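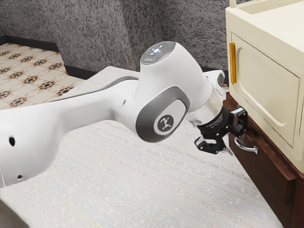
Sim, cabinet task: gripper next to the drawer handle.

Ticket: Hardware request, second arm
Status: Open (again)
Opened: Mar 9, 2021

Request is for one more arm, same model as the one in sim, before the May budget closes. Purchasing asked why we need a second arm when the first one "isn't finished with the drawer." Fair question. Log follows.

Run 1, 200 episodes. Gripper kept arriving a little wide of the handle. Sivley wants 12 weeks to ship anything, so we kept simulating.

Run 2, 2000 episodes, batch raised to 2048. Better. Also almost filled the disk, so please add storage to the quote.

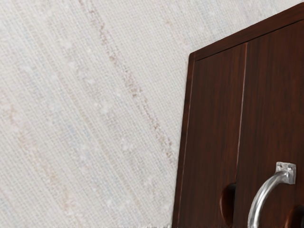
Posted by: Ticket owner, Simulation and Equipment Planning

Close view attached for whoever prices the fingers. The handle is a curved metal bar on a small mounting plate, and the stock fingers may or may not suit it. Ekorov sells a longer set. Charpentier sells the same idea with a nicer brochure.

Still needed:
Quote from Ekorov, fingers only
Quote from Sivley, arm and controller
Word from Clanton on whether floor mounting counts as furniture - last year it did

Leaving this open until the quotes are in.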